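Commande et perception pour le démontage - notes de cours
Séance 3 : de l'image du poignet à la prise

Enseignant : Nicanor Cárdenas
Encadrement des travaux pratiques : Cirilo Cervantes

Rappel de la séance précédente

Nous avons vu l'étalonnage main-oeil et la chaîne de repères : base, flasque, caméra, objet. La transformation entre le flasque et la caméra est supposée connue et fixe pour toute la suite. Si vous démontez la caméra, il faut refaire l'étalonnage et changer le numéro de version dans le fichier de configuration. Les résultats obtenus avec un ancien étalonnage ne seront pas corrigés.

1. Position du problème

On veut saisir une pièce dans un boîtier d'ordinateur ouvert. Le modèle CAO du boîtier n'est pas disponible. On dispose d'une image couleur prise au poignet, des positions articulaires et de l'ouverture de la pince. Il faut produire une pose de prise, une trajectoire d'approche et un critère d'arrêt.

Trois difficultés reviennent dans tous les exercices :

- les câbles, qui se déforment et que le planificateur ne sait pas représenter comme des solides rigides ;
- les tôles nues, dont les reflets changent avec l'angle de vue ;
- les doigts de la pince, présents dans l'image et donc susceptibles d'être segmentés comme un obstacle.

Le dernier point se traite par un masque. Comme la caméra est solidaire du poignet, la zone occupée par la pince ne dépend que de l'ouverture des doigts. On enregistre un masque par palier d'ouverture et on interpole entre les paliers.

2. Segmentation

Le module de perception, Plinura, renvoie pour chaque pixel une classe et un score. Les classes utilisées en TP sont : châssis, carte, câble, connecteur, support de disque, alimentation, pince, inconnu. Le jeu d'apprentissage fourni compte 814 images annotées, dont 97 sont réservées à la validation. Ne pas entraîner sur ces 97 images, même « pour voir ».

La classe « câble » est la plus délicate. Un câble de couleur vive devant une tôle grise se segmente bien. Un câble noir qui passe devant un connecteur noir est souvent rattaché au connecteur. On préfère alors la classe « inconnu », que le planificateur traite comme un obstacle.

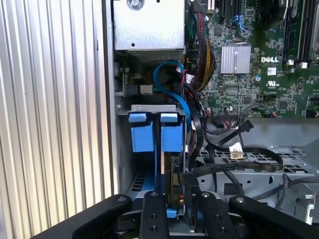
Les pixels classés « câble » sont ensuite amincis jusqu'à obtenir une ligne médiane, puis regroupés en segments. Un segment dont les deux extrémités sont visibles est dit fermé. Les autres sont dits ouverts et reçoivent une marge de sécurité plus grande, puisqu'on ignore où ils vont. Aux croisements, on ne cherche pas à déterminer quel câble passe au-dessus : les deux segments reçoivent la marge des segments ouverts.

3. Planification de l'approche

Le planificateur Skurkance travaille sur une carte de hauteur locale, reconstruite à partir de plusieurs vues. Les poses candidates sont triées selon un coût à trois termes :

J = a * d_obst + b * theta + c * n_cables

où d_obst est une pénalité de proximité aux obstacles rigides, theta l'inclinaison de l'outil par rapport à l'axe d'approche, et n_cables le nombre de segments traversés par le volume balayé des doigts. Les coefficients a, b et c sont dans le fichier de paramètres. En TP on ne modifie que c.

Avec c trop faible, la trajectoire traverse les boucles de câble. Avec c trop fort, aucune pose n'est retenue dans un boîtier encombré et le planificateur rend la main sans solution. Ce second cas n'est pas une erreur du programme - il faut le traiter explicitement dans l'automate, par un changement de point de vue.

4. Commande au contact

L'approche se fait en position jusqu'à la pose de pré-prise, puis en admittance. Le passage d'un mode à l'autre a lieu à vitesse nulle. Le critère d'arrêt porte sur l'effort estimé au poignet et sur la distance parcourue depuis la pré-prise. Le premier seuil atteint l'emporte.

Filtrer l'effort avant de le comparer au seuil, mais garder le signal brut dans le journal. L'an dernier, plusieurs groupes n'avaient conservé que le signal filtré et n'ont pas pu expliquer leurs arrêts prématurés.

5. Travail demandé

Reprendre la séquence 365 du dépôt Cisternas et rejouer la chaîne complète hors ligne avec l'outil Jimden. Rendre :

- les masques de pince pour chaque palier d'ouverture ;
- la matrice de confusion sur les images de validation ;
- une courbe du nombre de poses retenues en fonction de c ;
- une page de commentaires sur les échecs, avec les horodatages correspondants.

Le compte rendu est à déposer avant la fin de février, un seul par binôme. Pour les questions sur Jimden, s'adresser à Cirilo Cervantes pendant les créneaux de TP.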